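Skorkora Brand Studio, Story Workshop Notebook
Entry 15, April
Kept by: Chibuzor Bako
Circulation: studio staff and the Drikico account group

Purpose of the session: to settle the opening of the Drikico founder story before the script goes back to the client. The working version runs to 859 words. The client has asked for a piece that can be read aloud at the spring dealer meeting and also cut into short videos.

Started at 9:30. Draft C was read aloud twice, first by me and then by a member of the account group who had not seen it. The second reader stumbled at the same place both times it came up in discussion, the paragraph on the move out of the first shop. The sentence carries two dates and the names of three product lines. It has been marked for rewriting.

Points agreed on the opening:

The founding year, 1858, will stay out of the first paragraph. The client is attached to it and it will appear, but the present draft leads with the year and then spends four lines justifying it. The story now begins with the unpaid order from Anozie and the decision to fill it regardless.

The word "heritage" is used 6 times. It is to be cut to one use, in the closing section, where the client's own phrase is quoted.

The founder is to be called by family name throughout. Draft C changes from family name to first name when the tone becomes warmer, and two readers took these for different people. 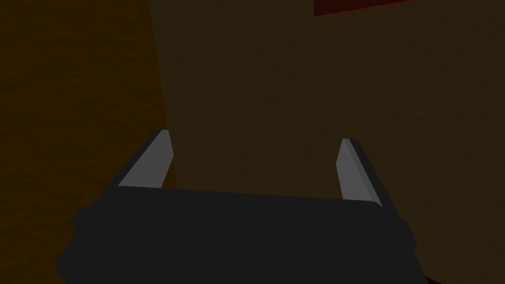
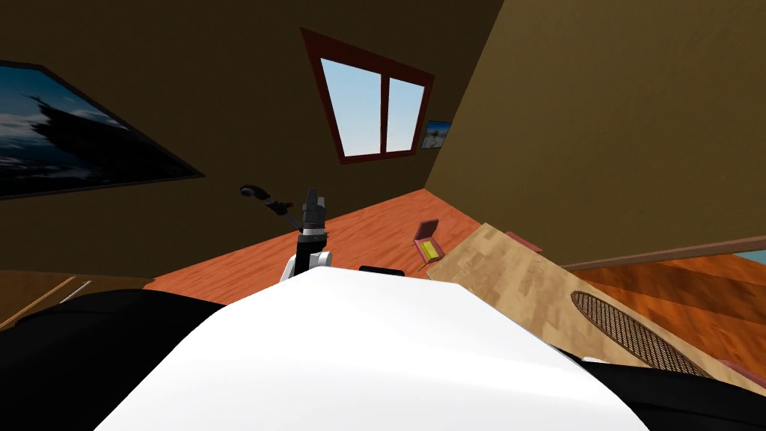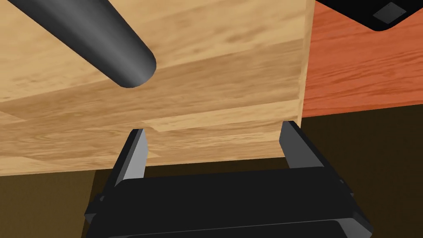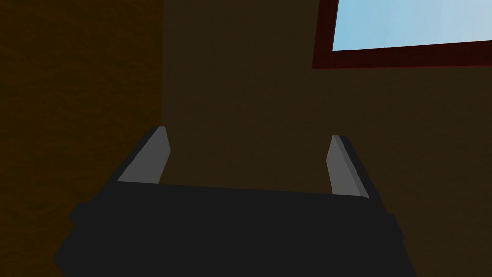 On the question of the short videos, the group did not reach full agreement. The account group would like each cut to end on the brand line. My own view, recorded here for the file, is that the line loses force when it closes every piece, and that the Anozie cut in particular should end on the delivery. We will prepare both endings and show them to the client without stating a preference.

A comparison was made with the Paseretti work from last season. That script tested well in the room and poorly on the page, and the notes from the time put this down to length. Having gone back to it this morning, I do not think length was the cause. The customer does not appear until the final third. In the Drikico script the customer should be present by the end of the second paragraph, and Draft D will be checked against this before anything else.

Sources: the letter describing the Anozie order has been seen only as a typed copy. The client has been asked for the original or for a statement of where it is held. Until a reply is received, no words from it are to be placed in quotation marks in any version, including internal ones. The line about the lantern in the window has no source at all and has been removed.

Voice: the reader for the recorded version has not been chosen. The client prefers a member of the family. A trial reading should be arranged before this is accepted, as the script depends on a slow pace through the middle section.

Actions:
Bako to write Draft D, opening and shop move only.
Account group to follow up on the letter.
Both endings of the Anozie cut to be typed up on separate sheets.
Draft C to be kept in the project folder and marked as replaced.

Session closed at 11:45. The closing section was not discussed and is carried over to the next entry.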